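The woman who looks after the sand at Badau came back from lunch with two mugs of tea and an apology for the flies, and we settled ourselves on the tailgate of her ute, which seems to be where most of the business of the place gets done. She had agreed to talk to me on the condition that I left her name out ("put in the name of the paddock instead, it's done more than I have") and that I didn't call it an airstrip, a racetrack or a desert. People have written in calling it all of those, and she has a folder of the letters at home.

So let me call it what she calls it, which is the flat. The flat is 2,849 paces across the long way, a figure she arrived at on foot with a clicker in her pocket when she first took on the lease, and she has never seen any need to get it surveyed properly. "My legs aren't getting longer," she said. "It'll do."
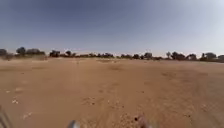 The flat at Badau, looking across to the tree line.

She grew up on the far side of those trees, on a block her parents called Trunell, and as a girl she thought of the sand as the thing you had to get across before anything interesting could happen. There was the school bus on one side and home on the other. "I hated it, I really did," she told me, laughing. "I used to pick a tree and walk straight at it with my head down, and it never got any bigger, and then all of a sudden you were under it. I still do that with my tax return."

What changed her mind was going away. She spent nine years in town, in a unit where the kitchen window looked onto somebody else's kitchen window, and she found she was dreaming about the horizon. When the lease came up she put in for it without telling her family, and without any very clear notion of what a person does with that much bare ground. I asked whether she'd worked it out since, and she took a good long sip of tea before answering.

"Well, mostly you leave it alone," she said. "I know that sounds like a bit of a lurk, being paid to leave something alone, but it's harder than you'd think! Everybody who comes out wants to improve it. They want to put a shed in the middle, or a row of posts so you know where to park, or a nice bit of lawn. I had a fellow from Birel out here wanting to sell me kerbing. Kerbing! I gave him a scone and sent him home."

The real work, once I'd got her onto it, is in the surface. Anything that crosses the sand leaves its mark, and if you let the same wheels take the same line too often you end up with a rut that catches the next person. She drags the worst of them with a length of old chain mesh behind the ute, going along them first and then on the diagonal, and she does it slowly, with the window down, listening. She reckons she can hear a hard patch before she feels it. The banks along the side she won't touch at all. Her father taught her that a bank of sand is there for its own reasons, and that if you knock it down you'll only meet it again somewhere less convenient.
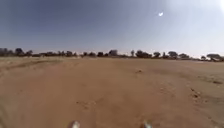
I wondered about the sun, having spent the morning squinting from under a borrowed hat, and she told me I'd get used to it in five years or so. Her own method is to keep it behind one shoulder in the morning and the other in the afternoon, and to plan her jobs to suit, which means she never does the whole of anything in one go. October is her favourite month out here, she says, before the real heat sets in, when you can still sit down on the ground at lunch without regretting it.

We talked for a good while about the trees, too, and I'd been expecting her to know every one by its Latin name. She doesn't, and is quite cheerful about it. She and her brother gave them names of their own when they were small, and those have stuck. There's the Pudding, and the Bus Stop, and a low straggly lot they called the Lytvynenko cousins after a family up the road who always turned up to things in a crowd. "They came to my wedding," she said. "The family, I mean, though I'd have had the trees as well."

By then the tea was cold and she wanted to get the mesh hitched up again. I asked if I could ride along, and she moved a dog blanket off the passenger seat and told me to mind the door, as it doesn't shut unless you lift it.

Comments (3)

Loved this. My nan was the same about her bottom paddock, wouldn't have so much as a star picket in it.

Chain mesh on the diagonal is spot on, but let a bit of air out of your tyres first. Makes a world of difference to the ruts.

Which one's the Pudding? I've been staring at the tree line for ten minutes and my husband and I can't agree.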